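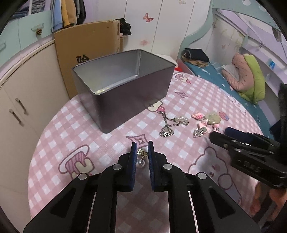
A code of practice with nothing to say about pearls

Tonell's new code for hand-held gripper work runs to 67 pages, and I have read it on your behalf. It is very firm about factory benches. On bedrooms, where much of this work is now done, it offers three lines.

Try applying it to a charm with a gold bow and a white pearl, a tin on a checkered cloth, two black grippers and a bed beside the table. Is the bed inside the work area? Does a cardboard box behind the table count as clutter? The code doesn't say.

Sugden and Irnatus have both signed up. So have 249 smaller outfits, each paying Tostotano $3000 for a certificate. I asked what an inspector checks. The answer was "paperwork, mainly."

I'd like a rule on small parts, and one on who signs off a private home. The next draft is due in August. I wouldn't clear your calendar.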